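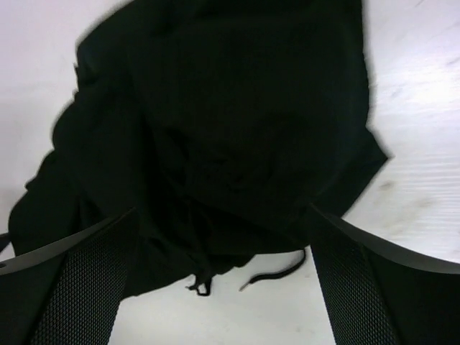
A drawstring is a cord, lace or flat tape run through a channel of fabric so that an opening can be pulled tighter or let out. It is common on hooded sweatshirts, jackets, sweatpants, swim trunks, laundry bags and sleeping bags. The channel is called a casing.

Construction

On a hooded sweatshirt the casing is usually made by folding the front edge of the hood inward and stitching it down. The cord enters and leaves through two openings near the neckline, which may be metal eyelets, sewn buttonholes or plain gaps in the seam. Cords are braided or woven, most often from cotton or polyester. Cotton grips itself and holds a knot well. Polyester is smoother and slips through the casing more easily.

Ends

A cut cord frays unless the end is treated. The usual finish is an aglet, a short sleeve of plastic or metal pressed around the tip. Other finishes include a knot, a dipped or melted end, and a rubber cap. Aglets also make the cord easier to thread. An aglet in a contrasting color is easy to find on dark clothing, where a black cord tends to disappear against the fabric.

Care and folding

Cords can pull out during washing or wrap around other clothes in the machine. Tying the two ends in a loose bow before washing prevents both problems. When a hooded sweatshirt is folded, the garment is laid face down, the sleeves are brought across the back, and the hood is folded down over them. The cords are tucked inside the hood first.

Rethreading

A lost cord is replaced by fastening a safety pin to one end and working it along the casing by hand. A drinking straw stapled over the end also works. Gathered fabric should be smoothed flat beforehand, as the pin catches easily in folds.

See also: Aglet, Casing (sewing), Cord lock, Hoodie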